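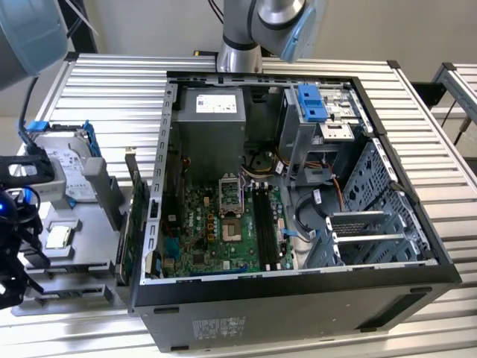
Kusero Parts Tray, gray, for desktop tower teardown and rebuild

Item 502
Sold by Ninov Bench Supply, Mostthorpe

The Kusero is a light-gray plastic tray for holding the parts taken out of a desktop computer while the case is open on the bench. Each recess is shaped for one kind of part. The tray stands to the left of the case, at the same height, so parts travel a short distance between tray and chassis.

It is meant for benches where the same model of tower is stripped and refitted many times: refurbishing, memory and processor swaps, drive replacement, training.

What it holds

Hard drive: one 3.5-inch drive, left in its caddy. The recess is wide enough for caddies with side latches. Place the drive label up so the serial number can be read without lifting it.

Processor: one square desktop CPU with heat spreader, lid up. The recess supports the package at its edges. Do not stack anything on top of it.

Memory: full-length desktop modules. Notebook modules are too short for the recess and will shift.

Expansion cards are not covered by the standard tray. A card stand is available separately (see Accessories). 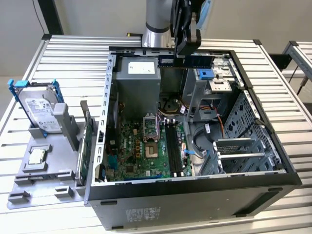
Order of work

The tray is laid out for the following removal order. Refit in reverse.

1. Shut down, unplug the power cord and ground yourself. Lay the tower on its side with the open face up.
2. Release the hard drive caddy at its latches, disconnect data and power, and move the drive to the tray.
3. Remove any expansion card. Hold it by the edges, clear of the gold contacts.
4. Open the latches at both ends of the memory slot and lift the module straight up. Keep it level until it is clear of the slot.
5. With the heat sink off, raise the socket lever, open the retention bracket and lift out the processor. Leave the bracket open until the processor goes back in.

Cable bundles from the power supply should be folded back over the supply or the drive cage before step 4. A loose bundle across the memory slots is the usual cause of a badly seated module.

Bench surface

The tray can be used on any flat, level bench. On slotted aluminum extrusion it can be fixed with the Zariņš clamp pair, which drops into the slots and tightens from above. Extrusion tops are conductive. Never power up a bare board on one, and use a mat under the case if the finish matters.

Allow 20 cm of clear bench between the tray and the rear panel if cards are to be parked there.
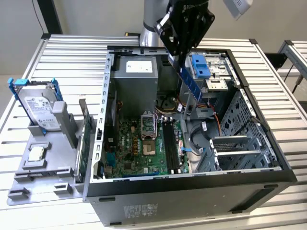 Cleaning and care

Wipe with a dry lint-free cloth. For thermal paste, use isopropyl alcohol at 90 percent or higher and let the recess dry fully before a processor is placed in it. Do not use acetone. Remove dust from the recesses with a soft brush.

The tray is not a shipping container. Parts leaving the bench go into antistatic bags.

Accessories

Zariņš clamp pair, for slotted tops
Card stand, single, upright
Blank recess insert, can be cut to shape

Ordering

Single trays ship from stock. Returns are accepted within 30 days if the tray is unmarked. Cut inserts cannot be returned.

Questions on fit for a particular chassis: Ramil Aquino, bench products. Include the case model and the drive caddy part number.

Page revised 11 January 2019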